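Initis arm, workshop build guide
Section 6: Drawer test on the grey cabinet
Revision: May 2018, A. Raptis

6.1 Before you start

Complete the joint calibration in Section 5. The drawer test uses the calibrated home position and will stop with error 68 if none is stored.

1. Place the cabinet in front of the arm, drawers facing the arm.
2. Pull the bottom drawer out fully by hand. The gripper is not used to open drawers in this section.
3. Set the speed limit to 77 mm/s in the Kasau control panel.
4. Check that the emergency stop is within reach of your free hand.

CAUTION: Keep hands out of the drawer while the motors are powered.
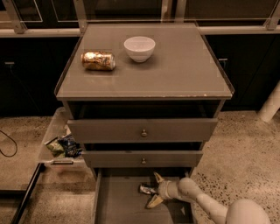
Drawer depth is the value most builders get wrong. Measure from the top edge of the drawer side down to the inside floor, and enter the result in millimetres under Drawer/Depth. Do not measure the outside of the front panel. The gripper must reach into the open drawer at a slant, as it does with the crumpled silver and blue piece between its fingers, so the drawers overhead also limit the path. If a drawer above is slightly open, measure how far it projects and enter that figure under Drawer/Overhang.

6.2 Running the test

5. Load the file drawer_low and press Run. The arm moves to the approach point and pauses for 500 ms.
6. Watch the wrist as it passes the upper drawers. Press Stop if the clearance looks too small, then raise Drawer/Overhang by 5 mm and repeat from step 5.
7. Press Open to part the fingers, then Retract.

NOTE: The encoder count shown at the approach point on the Anitthorpe build is 1,534. Yours will differ. Write it down for Section 7.

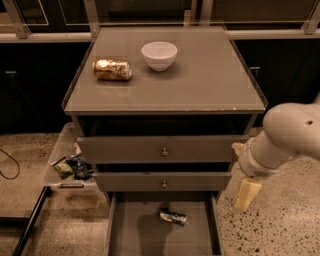
Fig. 6-2. Crushed can in the bottom drawer, gripper clear of the drawer floor.

8. Switch off motor power before taking anything out of the drawer by hand.

If the fingers touch the drawer side on the way out, check the wrist offset (Section 5.4). Costel Mocanu's spacer drawing for the Spanos bracket is in Appendix B.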